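# Moltosier Tabletop Cell, second series

A two-arm work cell for household and light-goods handling, sold as a kit or fully built
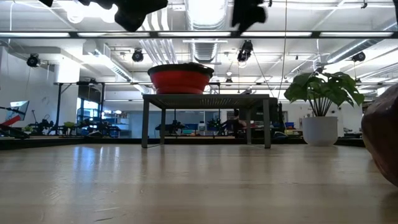
*Tabletop cell with a red collapsible bowl on a small slatted or perforated side table, potted plant to the right.*

The Tabletop Cell is a bench-height station for teams that work on picking up, moving and putting down everyday objects. It comes with two arms, a fixed workspace camera, a work surface, a controller and the software needed to run and record sessions. It is meant for labs, product test groups and training rooms. It is not rated for production lines and we do not sell it for that use.

The second series replaces the original cell, which we stopped building in April. Most spare parts fit both. The exceptions are listed near the end of this page.

## What it is used for

Customers mostly use the cell for tasks that take one or two hands and a few seconds to a few minutes: setting an object on a raised surface, taking it off again, folding or opening something soft, moving goods from one container to another. Small furniture works well on the surface. A low side table or shelf gives the arms a second height to work at, and it is a cheap way to make a simple task harder. Objects with flexible sides, such as collapsible bowls, are a good test of grip force. Rigid objects are easier and are the better place to start.

Plants and other things with thin stems or broad leaves can be left on the surface as obstacles. The planner treats anything it has not been told to pick up as something to keep clear of. The default clearance is 2 inches and can be changed for each object.

## What is in the box

- Two Irkar arms with mounting plates, cables and covers
- Two parallel grippers with soft pads, plus a spare set of pads
- Fixed workspace camera with bracket
- Zulu controller with power supply
- Emergency stop with a long cable
- Work surface and rear edge strip
- Base frame (full build only)
- Tool roll, fasteners and a printed setup guide

The kit version leaves out the base frame and bolts to a bench you already own. The bench needs to be level and must not rock when leaned on. If in doubt, order the full build. A bench that moves slightly will show up as placement error, and people lose days looking for it in the software.

## Work surface

The standard top has a pale wood finish with a gloss coat. It wipes clean and holds up to normal use, though it will pick up scuffs where furniture legs and containers are dragged across it. These do not affect operation.

Gloss does reflect overhead lighting. In rooms with bright ceiling panels or spotlights you will get streaks on the surface in the camera view. The cell will run this way, and many customers prefer to train with the reflections in. If your task depends on finding thin or clear objects lying flat, order the matte top instead. It is the same size and costs the same. We don't supply both with one cell, but a second top can be added to any order.

## Camera

The fixed camera mounts beside or above the surface. We suggest starting with a low side position if you are working with raised objects, as it shows the space under a table or shelf as well as what is on it. The high position is better for sorting and for anything flat.

A low camera will also see the room. Open floors with other benches and people at desks are fine for recording, but you may want to mask the area past the rear edge before you train on the footage. Masking is done once in the setup screen and saved with the camera position. If you move the bracket, draw the mask again.

Keep large items away from the lens. A chair or bag left against the side of the cell can cover a good part of the view, and the camera will not warn you.

## Software

The controller ships with Studell, our session software. It runs in a browser on any computer on the same network. From it you can:

- drive either arm by hand with the leader handles (sold separately)
- record a session and tag it
- replay a session at full or reduced speed
- set clearances and no-go zones
- export video and joint data together, with matching time stamps

Sessions are stored on the controller. The built-in drive holds 500 hours at the default video setting. After that the oldest sessions are not deleted; recording simply stops until space is cleared. There is no cloud account and no subscription. Updates are downloaded from the support page and installed by hand.

The software does not include a trained model. Two sample tasks are provided so you can check that the cell is working - a pick from the surface to a raised stand, and the same task in reverse. They are meant for acceptance checks and will need changes to suit your own objects.

## Setup

Two people should do the unpacking. The arms are heavy for their size and the mounting plates have sharp corners until the covers go on.

1. Build the frame, or mark and drill your bench using the paper template.
2. Fit the work surface and the rear edge strip.
3. Mount the arms, then route the cables through the side clips.
4. Connect the emergency stop and test it before anything else is powered.
5. Mount the camera and run the calibration card through all marked positions.
6. Run both sample tasks.

Allow most of a day for the full build. Calibration is the slow part. It has to be repeated if an arm is removed, if the surface is changed, or if the cell is moved to another room.

Clear hanging cables from the area over the cell. The arms can reach higher than new users expect.

## Fit with the first series

Grippers, pads, camera brackets and leader handles fit both series. The controller, the arm cables and the rear edge strip do not. First series owners can run the current version of Studell, but masking is not available on the older controller.

## Ordering

| Item | Part number |
|---|---|
| Tabletop Cell, full build | 2112-F |
| Tabletop Cell, kit | 2112-K |
| Matte top | 204-M |
| Leader handles, pair | 204-L |

Prices are quoted by region and include delivery to a ground-floor door. Installation is extra. Cells are built to order, so please confirm the surface finish and mains voltage when you place the order, as neither can be changed once the build has started.

The warranty covers arms and controller for two years. Pads and surface finish are treated as wear items. Returned parts need a number from the support desk before they are shipped.

Page revised January 2026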